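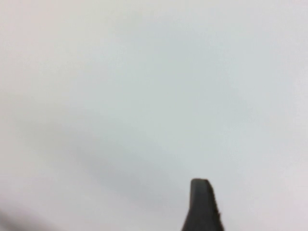
Khadija Younis

Puvanano Opens Shared Packing Room for Small Household Goods Makers

Puvanano today announced the opening of its shared packing room, a staffed space where small makers of household goods can wrap, box and label their orders before shipment. The room will open to members in August and will operate six days a week, closing on Sunday.

The new room occupies the ground floor of the former Enport building and provides 1,102 square feet of working space. It has been fitted with 30 packing stations, each with a plain, pale work surface, a shelf for flat cartons and a holder for paper and tape. Stations may be reserved by the half day or by the month. Members who need space for a single large order may book adjoining stations at the same rate.

"Many of the businesses we serve make very good products and then pack them on a kitchen table at night," said Wiremu Pearce, director of operations at Puvanano. "They have asked us for a clean, well-kept place to do this work, with supplies at hand and a carrier pickup at the end of the day. We are pleased to be able to offer it."

Puvanano began planning the room after a survey of its membership last year. The survey received 1,042 responses. The most common requests were for more table space, better storage for empty boxes and a place to leave finished parcels overnight. Respondents also asked that work surfaces be kept light in color and free of printed patterns, so that small parts, loose threads and chipped edges can be noticed before an item is wrapped. Light-colored surfaces were specified for every station as a result.

The design and fitting of the room were carried out by Brunix, which also supplied the shelving and the wheeled carts. Work included new flooring, repairs to the loading door and the replacement of all ceiling lights. A separate storage area holds cartons in 12 standard sizes, along with tissue, kraft paper and molded inserts for glass and ceramics. Members may buy these supplies singly or bring their own.

One of the first businesses to reserve a monthly station is El Idrissi, a maker of stoneware bowls and serving dishes. The company ships up to 400 parcels a month during its busiest season and has until now divided its packing between two rented storage units. Under its agreement with Puvanano, El Idrissi will keep its finished stock on site and pack its orders each weekday morning.

Staff will be present during all opening hours to receive deliveries, restock supplies and help new members set up their stations. An introductory session is required before a first booking. The session covers the safe use of box cutters, the correct lifting of heavy cartons, the sorting of waste paper and film, and the rules for leaving a station clear at the end of a booking. It lasts one hour and is included in the price of membership.

Surfaces are to be wiped down after each use – cleaning cloths and a mild soap solution are provided at the sinks near the rear door. Members are asked not to cut directly on the work surfaces. Cutting mats may be borrowed from the front desk and should be returned on the same day.

Parcels left for collection must be sealed and labeled by 4 p.m. Those finished later will be held in a locked cage and released with the next pickup. Food products, live plants and items requiring refrigeration cannot be accepted at this location.

"We have kept the rules short and the room simple," Mr. Pearce said. "Members should be able to come in, find their supplies where they left them and start packing."

Current Puvanano members may reserve a station beginning this week, either at the front desk or by telephone. Applications from new members will be considered in the order in which they are received. Businesses wishing to see the room before applying may join a guided visit, held on weekday afternoons until the opening. Places on each visit are limited, and advance registration is requested.

About Puvanano

Puvanano provides shared work and storage space to independent makers of furniture, tableware, linens and other goods for the home. Its members range from sole proprietors to small companies with several employees.

Media Contact

Khadija Younis
Press Office, Puvanano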